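# About Gudeck

Gudeck compares grippers, arms and wrist cameras for firms that sort mixed goods. Our bench is at the Nilmont site. Each gripper gets 200 picks on a fixed set of objects – cups, cans, foil, paper – and a repeat run after 50 hours of use. Force and finger travel are logged by a Jugah controller.

Reports go out within 15 working days and list every failed grasp by object.
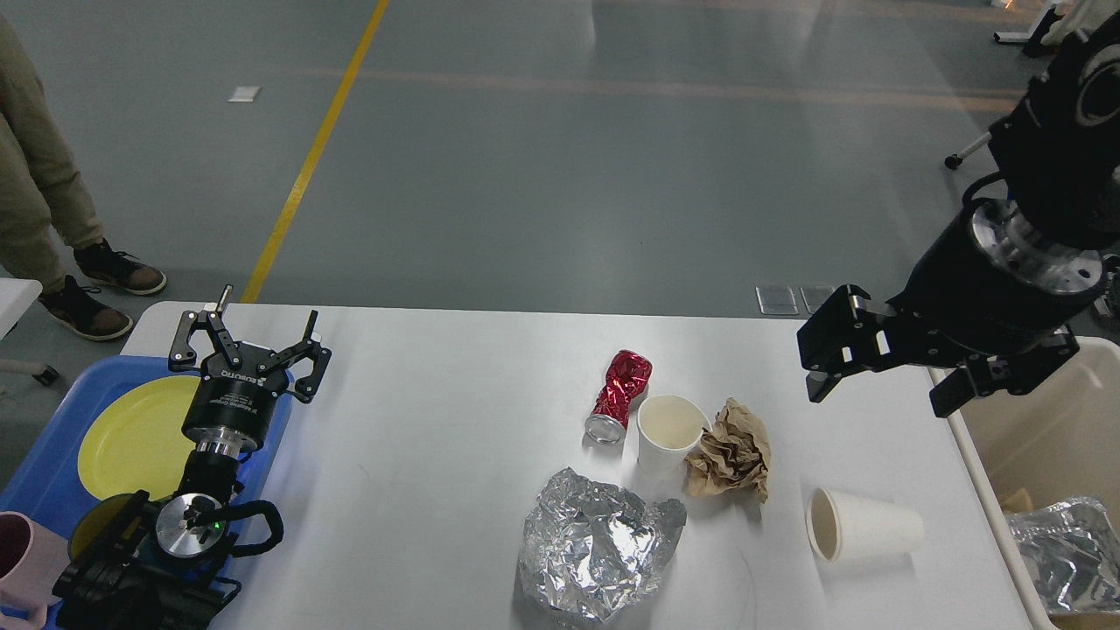
*Gudeck Test Bench*

Two-arm sorting takes up most of our bench time. Dishes go to the blue tray, foil to the beige bin. Crushed cans and paper cups on their sides are scored separately. Bookings open in March through Fastport.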